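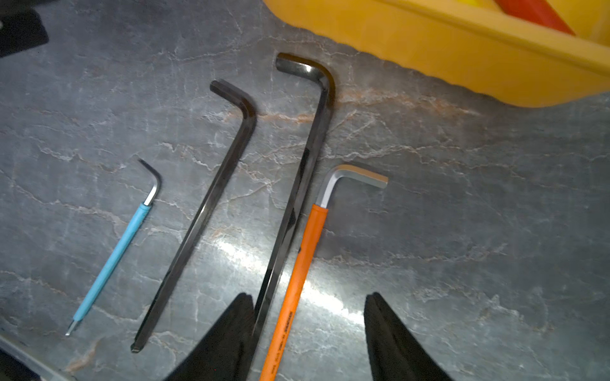 Project Ratum: Where Things Live on a Shared Bench
Second-year project report, Practical Studies, Nyitrai College
Author: Etelka Pap
Supervisor: Friederike Schmieder
Submitted 19/06/2026

1. Background

The small bench in the Drotska building is used by two groups of people who do not much like each other's stuff. The first group repairs things. The second group grows things, or in the case of the succulent, owns something that looks as if it grows. Both groups use the same work surface, the same rack and the same wall basket, and both leave the bench in a state they would describe as tidy.

My project asks how long it takes to find a thing on this bench, and whether giving each thing a fixed place makes the search shorter. I expected a dull answer to a dull question. I got a fairly dull answer and a large number of complaints, some of them written on the log sheet in the column meant for times.

The idea came from assembling the plant stand last September. It has a rectangular base, three square platforms and three black posts, and the instructions fit on a single page with room left over for a drawing of a smiling man. Putting it together was quick. Finding the right hex key was an afternoon, and the key was under the base board the whole time.

2. What is on the bench

I left out anything that belongs to a person (cups, one scarf) and anything fixed to the wall. What remained I sorted into three groups.

Repair things. The hex keys, the utility knife, a thin green rod that I have listed as "driver, probably" and spare screws. The hex keys come from more than one set. The smallest has a light blue sleeve and another has an orange one, and the two big ones are plain black. This matters later.

Growing things. The trowel, the hand rake, the seed packet, the plant stand, the artificial succulent in its white pot. The trowel is green and the rake is blue, both with yellow handles, and both are small enough that new students ask if they are toys. I have stopped answering.

Things for putting things in. The yellow basin, the yellow tray, the long wire rack with five compartments and the mesh basket on the left. This group grew during the project. It is a known problem with tidying that the first thing people want to do is acquire a container.

3. Method

For the first half of the project I changed nothing. Anyone using the bench was asked to write down what they were looking for and how many seconds it took, using the clock on the wall. 19 people took part. Searches were stopped at 300 seconds, at which point the person was allowed to give up or to ask me, and I was allowed to know the answer.

For the second half I gave every item a place, using a method from the Vumetti handout we were given in the first term. The handout is written for much bigger workshops and assumes you own a forklift, but the central rule works at any size: an object goes where it is first used, and it goes back to the same spot before the next object is picked up. I wrote the places on a card and taped the card to the wall. The card fell down. I taped it again, higher.

We collected 108 usable searches, split evenly between the two halves. A further handful were thrown out. One read "found it, don't remember when," and another gave the time in songs.

4. The basin

The basin deserves its own section as it caused most of the argument. In the old arrangement it was used for whatever was in somebody's hand. Over the first half it held screws, labels, string, a sandwich and water, and at least two of those at the same time.

I proposed that the basin be for the utility knife and nothing else. A knife lying loose on a gray surface with veins all over it is easy to lose, even an orange-red one, and people reach for it without looking. In a bright yellow basin it can be found from the door. The growing side objected that this was a great deal of basin for one knife. I wrote this down under "feedback."

The green rod was supposed to go in the basin too, under a compromise. In practice it migrated. People would put the knife back with real care and then set the rod down next to the basin, as if being near the rule was as good as following it.
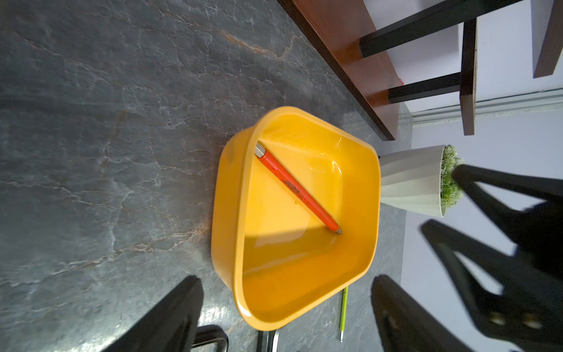
Why not keep the knife in the wall basket with everything else?

The mesh basket is deep enough that you have to reach down past whatever is on top, and reaching past a seed packet toward a blade you can't see is a bad habit to build. The basin is shallow and open, so you look at the knife before you touch it.

Friederike Schmieder raised a second point when she read my draft, which was that a basin can be carried. Somebody who needs the knife at the other end of the bench can take the whole basin along and bring the whole basin back. I had not thought of this and have since presented it to several people as my own idea.

5. The rack and the basket

The long rack hangs from the rail at the back, and its five compartments seemed made for sorting. My plan was one compartment for each type of item. I made labels. They were good labels.

The rack resisted. Its grid bottom is fine for anything flat and poor for anything thin, and the smallest hex key slid partway through it in the first hour. The compartments are also right behind the tallest platform of the plant stand when you reach in from the front, so each visit to the rack became a negotiation with the stand. Participants put up with this for two days and then went back to dropping things on the surface. By the end I had taken all the labels off and declared the rack to be for mats and other soft items, a category I created on the spot.

The basket on the left did much better, and I had done nothing to it. It is on the side where people stand, it has one divider, and things set in it stay where they are put.

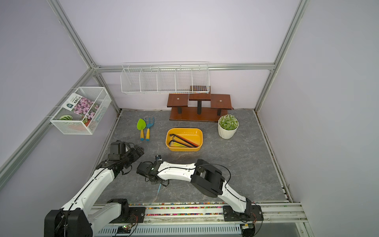 The seed packet in particular has never been lost in that basket. It is tall enough to lean, it has flowers on it, and people use it as a landmark ("it's under the seeds") for items that are nowhere near it. Whatever is round and striped and lives beneath the packet was there before me. I listed it under "growing things, other" and moved on with my degree.

I would draw a modest lesson from the rack and the basket together. The rack looks more organized. It has more compartments, and it takes up most of the rail. The basket is simply closer to the hand. In the second half of the project, items placed in the basket came back to the basket, and items placed in the rack came back to wherever the person happened to be when they lost interest.

6. Results

In the first half, total search time came to 687 seconds for the hex keys alone. No other item came close. In the second half, the keys lay side by side on the open surface, flat, with their bent ends all at the same end, and the total dropped by more than half.

The sleeves helped too. People asked for "the blue one" or "the orange one" and got it at once. The two black keys differ in size and nothing else that a tired person would notice, and they were still mixed up right to the last day. A bit of tape would fix this. I suggested tape. I was asked whether the tape would be part of the project, and the conversation lost its way after that.

The knife was found quickly in both halves, but in the second half it was always found in the basin, which I count as a win. The green rod got slower. I can't explain the green rod.

The trowel and rake showed no change at all. The growing group had always put them down together, next to each other, heads to the back and handles to the front, without a card or a method or a handout. When I asked how long they had been doing this I was told "doing what?"
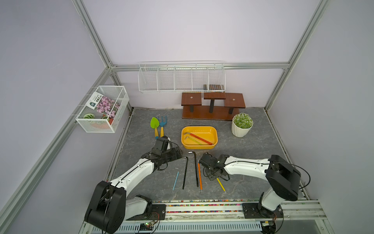

Figure 4. The Drotska bench, with the trowel and hand rake laid side by side and the yellow tray at the center.

7. The tray

The tray came into the project late. It was meant as a halfway spot, a place for things in use that would be sorted at the end of a session. Anyone who has lived in a house with a hall table can predict what happened. By the second week it was full, and the items in it had started to be listed on the log sheet as "tray," as if that were an object.

I then tried a rule that the tray must be cleared before anyone leaves. This held up for as long as I was in the room. I still think the tray is useful, provided it sits in the middle where it gets in the way. Pushed to the back it turns into storage, and there is enough of that on the back wall already.

8. Problems with the study

The same people took part in both halves, so some of the improvement must be plain practice. After a few weeks of looking for hex keys you get better at it wherever they are.

The clock on the wall has no second hand that I would trust. Times were rounded, mostly to numbers ending in five or zero, and mostly downward.

I was also at the bench for a large part of the second half, standing next to my card. Several participants said this felt like being watched, and they were right.

9. If it were done again

I would leave the rack out of it and hang a second mesh basket on the right-hand side for the repair group. I would mark the two black keys before starting. The plant stand could be moved away from the rack, though the growing group has strong feelings about the light, including the light on the artificial succulent.

The card is still up at the time of writing. Somebody has added "scarf" to it, with an arrow.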